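Board index > Work and Jobs > Shop Floor Talk
Thread: They put an arm on the games returns bench. Anybody been through this?

frota_lou
Posted Aug 24, 2025
I work in returns at a toy and game refurbisher. Customers send stuff back, we open it, check that everything is there and everything moves, then it goes to resale or to parts. There are 14 of us on the floor. In January the company signed up with an outfit called Tesum to try a robot arm on the board game bench. It flips the flaps, works the sliders, and is supposed to tell us if a hinge is bad.

The line from upstairs is that it takes away the boring part. My problem is that the boring part is the part I could do while thinking about dinner. What's left for me is unboxing, setting the game square in front of the arm, clearing its stops, and reboxing. I'm on my feet more and I make fewer decisions. Has this gotten better for anyone after the first few months, or is this the job now?

binmaster8
It's the job now. We had one on small appliances. They told us we'd be "supervising." Supervising meant standing next to it with a rag.

Quintero_S
I'm going to disagree a little. I'm Soledad, I run a returns floor at Skusow, different product but the same idea. Before the arm I had four people with wrist trouble from repeating the same motion all shift. Now I have one, and hers came from the old days. You can hate the thing and still admit nobody's wrist was meant to snap plastic tabs for eight hours.

frota_lou
Fair about the wrists. We've had that too. But the fix people asked for was rotating benches, and that got turned down as too complicated. Then they found money for an arm.

Quintero_S
Yeah, I can't defend that part.

pyo_ch
Does it test the flaps better than a person? That's what I'd want to know. When I did this work I could feel a bad hinge before it broke. It goes soft. I don't see how two plastic fingers get that.

frota_lou
Depends who you ask. Tesum says it measures force. Elvira Escobar on my bench has been doing this nine years and she keeps a second pile, games the arm passed that she wouldn't. Her lead told her to stop because it was slowing the line. She didn't stop. She just moved the pile under the bench.

binmaster8
Elvira rules

cladgate_nights
I'm at the Cladgate warehouse, nights. Something to watch for is what happens to your rate. When ours came in, the target for the whole cell went up right away, on the theory that the arm was helping. Then the arm was down a lot and the target stayed where it was. Guess who made up the difference. Get them to put in writing what the number is when it's down.

frota_lou
They already raised ours. Nothing in writing about downtime. I asked, and I was told it would be "looked at."

coughlan_c
Integrator here, not for Tesum. Some of this is unfair to the equipment. A trial is supposed to be slow and annoying, that's when you find the problems. And a person's feel for a hinge drifts over a shift. I've seen the same inspector pass a part in the morning and fail it after lunch. The arm at least gives you the same answer twice.

pyo_ch
The same wrong answer twice isn't worth much to me.

coughlan_c
If it's wrong the same way every time you can correct it. That's easier than correcting a tired person.

frota_lou
Conall, no offense, but who does the correcting? On our floor it's Elvira, off the books, with a pile under the bench. If her second pile is what makes the arm better then I'd like to see that in her paycheck. So far it goes in a report with Tesum's name on it.

coughlan_c
That's a management problem. I agree with you on it, for what it's worth. Good sites pay the people who train the cell. Plenty don't.

Quintero_S
We added a grade for it. It took some arguing and the bump is small, but it exists. Ask for a job title before you ask for money – the money is easier to get once there's a title it belongs to.

zamudio.c
Can I ask something basic? What happens with the odd ones? Foreign versions, missing cards, a flap somebody glued back on. Those were most of my day when I did toys.

frota_lou
They come to us. The easy ones go to the arm and the weird ones go to people, except the time allowed per game was figured back when we had a mix. So now every game I touch by hand is a hard one and I get easy-game minutes to do it.

zamudio.c
That's the thing I'd take to your boss. Forget the robot. Say the mix changed and the minutes didn't. Consuelo's law of returns, you can have that for free.

cladgate_nights
Seconding this. It's much harder to argue with than "we don't like it."

binmaster8
They'll still look at it until you retire

frota_lou
Probably. I'm going to write it up anyway, with the downtime question and the title question on the same page. Will post what they say. Somebody messaged me asking what kind of games we're talking about, so I'm adding one. It's a French one, the guess-the-character kind with animals.

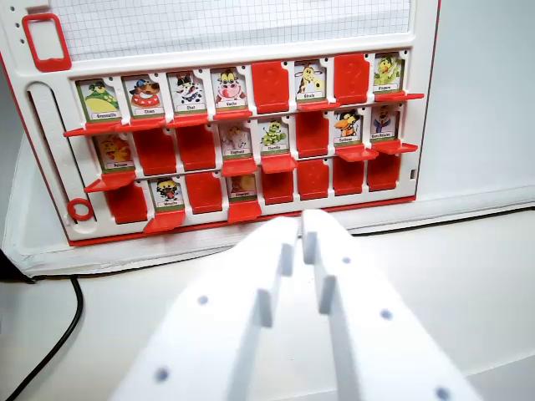 Arm's view of the bench, French animal game, some flaps up and some down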